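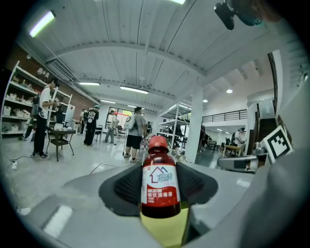
Can the police find out who sent a tip through Olton?

Olton strips your phone number before the tip reaches the department, but anything you type yourself goes through exactly as you typed it.

Section 4. Setting up anonymous tips

The sales sheet calls Olton "fully anonymous." Treat that as a claim and set it up as if it were only partly true.

1. Open Settings, then Tips, then Sender. The switch marked Hide Sender is supposed to be on from the start. Check it. In version 13 it came up off on several phones after an update.

2. Tap Location and choose Never. "While using" still attaches a position to every photo you send.

3. Pick your department from the list. If yours is missing, don't pick the next county over and hope they pass it along. Call them.

4. Write down the tip code when it appears. It's shown once. Support can't look it up, whatever the chat window tells you.

5. Send a test message to the Brativgate desk at extension 1781. You should get a one-line receipt within the hour. A receipt means a server got the message. It doesn't mean a detective read it.

Note: Tips are limited to 2000 characters. Longer ones are cut without a warning, so put the name, the street and the time at the top.

Note: The "Verified" badge next to a department was added at the department's own request. We have asked what gets verified and are still waiting to hear.

Caution: Screenshots of someone else's social media post usually show your own account name or picture in a corner. Crop before you attach. The automatic blur misses small icons.

Caution: Reward money is handled by a separate office, Omonmont, and claiming it may mean giving your name. Read their form before you start a claim. Error 3579 on the claim page means the case is closed to new claims, even if the poster is still up.

Don't use Olton for anything happening right now. Call 911.

Section reviewed in June by Inger Skov and Troels Lund. Corrections go to Roxana Sârbu at the Brativgate desk.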